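Prundwood Dish Rack, Folding, Beech

Item no. 548-7
In stock. Sent out within 7 working days.

The Prundwood is a folding dish rack for draining plates beside the sink. It is made from solid beech with an oiled finish and is supplied ready to use. Open the legs until they stop and stand the rack on a level worktop.

Plates stand upright between the dowels. The gaps suit most dinner and side plates, but deep pasta bowls take up two spaces. 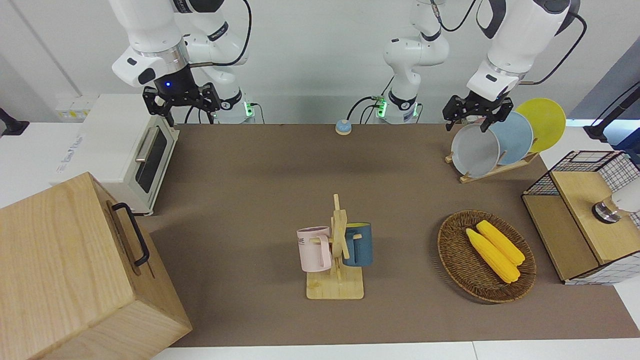 The rack measures 47 cm long when open. Folded flat, it will go in a drawer or hang from a hook. There is no drip tray in the box. The Cilance tray fits underneath and is sold separately.

Care

Wipe with a damp cloth and leave to dry in the open air. Do not put the rack in the dishwasher or leave it standing in water. Beech darkens a little with use. If the surface starts to feel rough, rub it down with fine paper and apply a thin coat of food-safe oil. Tomić board oil is suitable and comes in a 110 ml bottle.

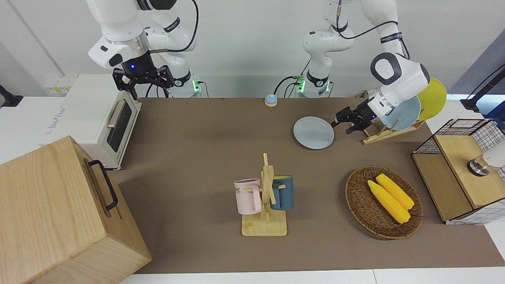

Spare dowels can be ordered from Rukent using the item number at the top of this page. They push in by hand and need no glue.

Delivery and returns

Unused racks can be returned in the original box. Oiled or sanded racks cannot be taken back unless faulty. The next batch is due in August.

Page updated 2022-04-09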